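Ticket: left gripper drops / slips on smooth cups, Dilleck fingers vs Metwally fingers
Opened by: Essam Tahiri
Status: open
Reading time: 2 min

Swapped the finger sets again this morning, same cup routine. Need someone to look at the close force before I burn another day on this. Symptom – left arm comes in fine, closes, lift starts, then the controller throws "grip lost" and the arm parks. Right arm sits out, it isn't part of this test.

Two views, the table one and a wrist one. White cup by the left gripper in the first. In the second the fingers are on the clear base, with the white part above.

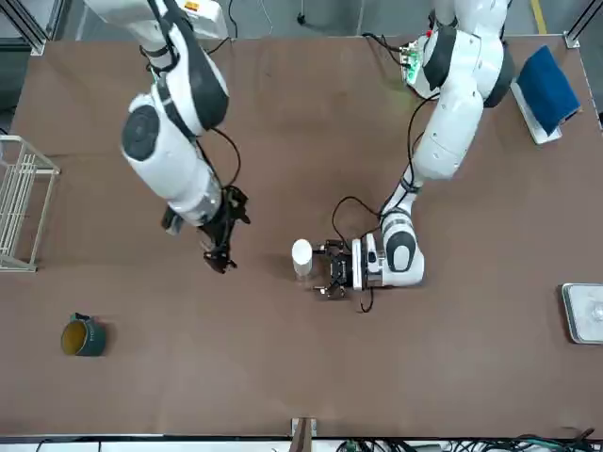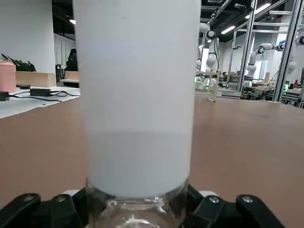 Younes El Ouafi: is the force limit the same for both finger sets? Last time we had this on the Drokstead bench it was the config file, the new fingers got loaded but the old limit stayed in. Check that before you touch hardware.

Checked. You're half right. Limit was 80 on the Dilleck set and the Metwally profile had no value at all, so it fell back to whatever the controller ships with. Set both to 80, restarted controller.

Reran after restart:
- Dilleck fingers, plain cup: 6 tries, 2 grip lost
- Metwally fingers, plain cup: 6 tries, none lost
- mug: not run yet, handle gets in the way of the approach and I don't want to mix problems
- clear base: ran by hand from the pendant only, no numbers

So the force limit was part of it but Dilleck still slips. Pads are harder than the Metwally ones, you can feel it with a thumbnail. Wiped them with alcohol, no change.

Other thing, may be nothing. Wrist camera view is mostly blocked once something tall is in the grip. The Esen tracker keeps reporting low confidence right after close and I think the controller reads that as a lost object. Thats my guess for the 2 drops, becuase on one of them the cup was still in the fingers when the arm parked. Saw it myself.

Younes El Ouafi: then split it. Turn off the tracker check after close, leave only the finger position check. If Dilleck still fails it's pads, if not it's Esen. And log finger width at the moment of the fault, the message alone tells you nothing.

Ok. Where is that switch? Not in the web panel, looked under grip and under vision.

Younes El Ouafi: arm profile, bottom of the file, post_close_check. Set it to width_only. Needs a full power cycle, a restart won't pick it up.

Found it. Will run Dilleck first, then Metwally again with the same setting so the comparison is fair – earlier Metwally numbers had the tracker check on.

Still to do:
- width logging on, both finger sets
- ask Hazem Belkadi if the softer Dilleck pads are in stock
- mug with the handle turned away
- tell Nattawut not to update the controller untill this is closed

Leaving open. Next update goes in here once the width logs are in.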